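Learning to close a box, again

I spent most of January teaching two robot arms to open and close a small cardboard box, and I want to write down how it went before I forget the details. I have written about the arms before, mostly complaints about cables, so this post is about the teaching.

The setup is simple to describe. You hold two handheld controllers and the arms do what your hands do. When you squeeze, a gripper closes. When you let go, it opens. The computer stores the joint positions and the camera views, and each complete attempt is called an episode. After enough episodes you train a model on them and see whether it can do the job without you.

Pravesh Le Roux wrote the task sheet. It says the left arm steadies the box, the right arm works the flaps, and both arms go back to the start position at the end. He wanted 100 good episodes before anybody trained anything. I thought that was too many for such a small job. By the end I had recorded 125 and thrown out the ones I didn't like, and I would have been glad of a few more.

My first day was bad. I had practiced with one arm in the fall and assumed that two would be the same thing with more to hold. With one arm you can watch the fingertip and forget the rest. With two, the elbows and the cables come into it, and the grippers are bulky compared with what they are holding. If both of them are over a small box at the same time, they get in each other's way well before the fingers touch anything.

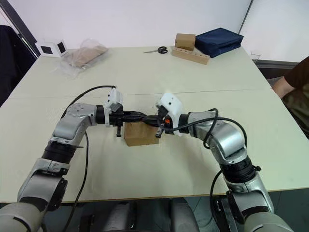 Charmaine Joubert has done more of this than anyone else in our group, and she watched me for a morning. Her advice was to stop moving both hands at once. Bring one arm in, stop, bring the other one in, stop. It felt slow and it looked slow on playback, but my failure rate dropped that same day. Later, once I was used to it, the pauses got shorter without my trying.

She also told me to quit fixing things by hand. In the beginning, if the box slid a little, I would put down a controller and nudge it back. That ruins the episode. The recording shows a box that moves with no arm near it, and the model has no way of making sense of that. So the rule is that if the arms can recover, you let them recover and keep the episode, and if they can't, you throw it away and start over. Some of my recoveries ended up being the most useful recordings we had, according to Shu-fen Fang, who did the training. A model that has only seen perfect attempts has no idea what to do when the box is two finger widths from where it should be.

We have two names for the ways of doing this, left over from an older project. Kirkar is remote control, with the controllers. Tai is when you take hold of the arm itself and push it through the motion while the motors are slack. I started out preferring Tai. You feel the contact directly, and your hand is right there at the work. The trouble is that your own arm ends up in the camera views, and guiding two arms by yourself is awkward when the job needs both of them moving. Yi-chun Chow and I tried it with one arm each. We got a handful of decent episodes and a lot of apologizing. After that we used Kirkar for everything.

What I miss with remote control is touch. The controllers give a small buzz when the gripper motor is working hard, and that is all. You can't feel cardboard bend. I had to learn to do it by eye, and the view from over the table is not much help with that, as the gripper hides the very spot you care about.

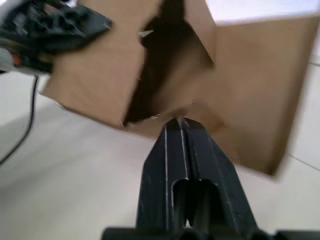
The wrist cameras were what finally got me through the flaps. I had ignored them for the first week, as they are set up for the model and I found them unpleasant to look at, with everything swinging around whenever the arm moved. Charmaine put the wrist view up on a second screen and told me to glance at it only when I was close. From there you get the open top of the box, dark inside, and the closed fingers with their tip right up against the lower edge of the opening. You can tell where the contact is, which the overhead view never shows me. The picture does smear when things move fast, and I came to treat that as a warning to slow down. If I couldn't make out the edge of the cardboard, the model probably couldn't either.

A few things I would tell someone starting on this:

Move the box a bit between episodes. I left mine in one place for the first twenty or so, and the early model could only handle it there.

Swap the box when the flaps go soft. A worn one folds too easily and you pick up bad habits.

Decide how you will finish before you start. I used to hover at the end, wondering if the flap was down enough, and Shu-fen's first model learned to hover too.

Take breaks. My afternoon recordings were worse than my morning ones, and it showed in the playback.

The current model closes the box on most tries if it is placed more or less where I used to place it. Turn it by a quarter and it gets lost. Teresa Valente wants to bring in a larger box next and have the arms put something inside before closing it. Pravesh is writing that task sheet now, and I have asked him to keep it to one page.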